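The Last Tea at Prostlow

My aunt had kept the tea room at Prostlow for 23 years, and when she finally gave it up she asked me, of all people, to come and help her say goodbye to it. I took the slow train (there is only a slow train) and spent the journey remembering the scones, and the rain on the big window, and the way she called everybody "my duck", even the vicar.

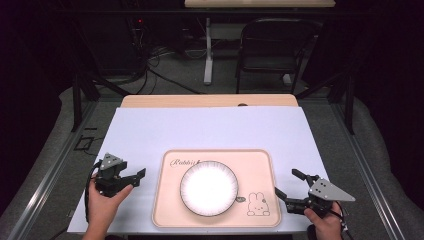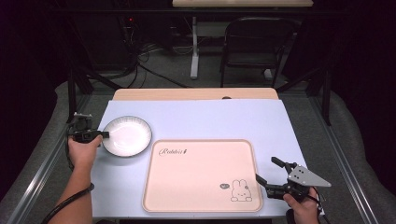
Well, you can't close a tea room without the whole village having a view on it, said the woman from the wool shop, who had let herself in by the back door, and where was she supposed to go on a Thursday now, she'd like to know, because she wasn't going to Dokgate for a teacake at those prices.

My aunt said she was very sorry, and put the kettle on, and that was the end of our sorting for the morning. By eleven there were more people in than she'd had all through May, every one of them cross with her and every one of them wanting a second cup. Somebody had brought a fruit loaf. Somebody else wanted to know if the recipe for the ginger cake was going to be left in a safe place.

"It's in my head," said my aunt, "and my head's only moving 2 streets away."

They thought that over for a while, and then the woman from the wool shop asked which number.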